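Interior Finishes and Openings
Handout 6: Corridors, doors and floor edges
Course notes prepared by Vidar Lie
Revised Oct 4, 2024

Bring these notes to the walk-through. The reading for this unit is the Semple packet, sections on openings and resilient base. The Plindside building is used for most of the observations, and the Sumance floor plans are handed out separately.

1. What the unit covers

A corridor is the part of a building that gets the least design attention and the most wear. People walk through it with bags, carts and vacuum cleaners. Doors open off it on one or both sides. The walls are close enough to be touched and bumped, and the floor runs past every doorway, so any mistake in the layout shows up again at each one.

We look at four items: the doors and their glass, the wall finish, the base, and the direction of the floor. Power outlets come in at the end, as they affect where the base and the wall meet.

2. Doors with frosted glass

A solid door gives full privacy and blocks all light. A clear glass door does the opposite. Frosted glass sits between them. It passes light and hides detail, so a person on the other side reads as a shape without features. In a corridor without windows, borrowed light from the rooms can be enough for daytime use.

Points to check on any glazed wood door:

Glass area. A tall panel gives more light but leaves narrower wood at the sides, and the sides have to carry the hinges and the latch.
Glass type. The door should have safety glazing. Look for the mark in a corner of the pane and write down what it says. If there is no mark, write that down too.
Hinges. Glass is heavy. Look for sag by checking that the gap along the top of the door is even.
Swing. Draw the arc on your plan. Two doors close together can collide, or can block the corridor when both are open.

Wood color matters more than students expect. A honey or orange tone was common for many years and is still found in a lot of buildings. It pulls warm against beige and off-white walls. Against a gray floor the contrast is stronger, and the door frames become the most visible thing in the corridor. Whether that is good depends on the use of the space. In a building where visitors need to find doors quickly, it helps.

3. Wall finish

Textured walls hide small dents and uneven joints. They are harder to clean than smooth ones and much harder to patch, as the patch has to match the texture as well as the color. For a corridor, the choice is usually between a light texture with a washable coating and a smooth wall with some kind of protection at cart height.

When you record a wall, note the color, the texture, and where one finish stops and another begins. Changes usually happen at a corner or a door frame. A change in the middle of a wall is nearly always a repair. 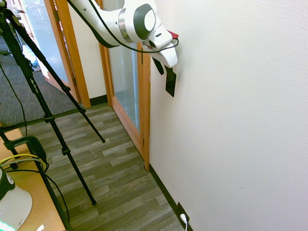 Ginent students who did the walk-through in May asked why the planks should not just follow the corridor every time, and one of them put it this way in the written comments: I measured the hall twice and the long direction is obvious, so laying the boards any other way only makes more cuts. The comment is fair. Planks laid along the corridor do make fewer cuts. The reply given in class was that a floor often runs through several rooms, and the direction that suits the corridor may not suit the room it leads into.

4. Floor direction and waste

Wood-look vinyl planks can be laid lengthwise, crosswise or on the diagonal. Remember that the direction is judged against the walls, and that your own position in the room can fool you. Stand square to a wall before you write it down.

Mixed light and dark boards hide dirt and scuffs better than a single even color. They also need to be mixed from several boxes before laying - otherwise the tones end up in patches.

Worked problem. A corridor and two rooms have a combined floor area of 400 square feet. The planks for the job are ordered to cover 500 square feet. The extra is 100 square feet, or 25 percent of the floor area. For a straight layout this is a generous order. List two conditions that would justify it, and say what you would do with unopened boxes.

Second problem. The base is to be run along 84 feet of wall, measured before door openings are taken out. Using the Sumance plan, subtract the openings and give the net length. Show each opening on its own line.

5. Base

The base covers the gap between floor and wall and takes the knocks from shoes and mops. Rubber base is flexible, bends at corners and does not need paint. Wood base looks closer to the door trim but chips. A dark base against a pale wall draws a sharp line, so any wave in the wall will be easy to see.

Look closely at where the base meets a door frame. It should butt tight against the frame with a clean vertical cut. Check for gaps, curling ends and old adhesive.

6. Outlets

Mark every outlet on the plan with its height above the floor, measured to the center of the plate. Note any cord that is plugged in and where it goes. A cord should not cross the walking line or pass through a doorway.

To hand in

One corridor plan with door swings, one section through the base, and both problems from part 4. Put the sheets in the tray outside room 644.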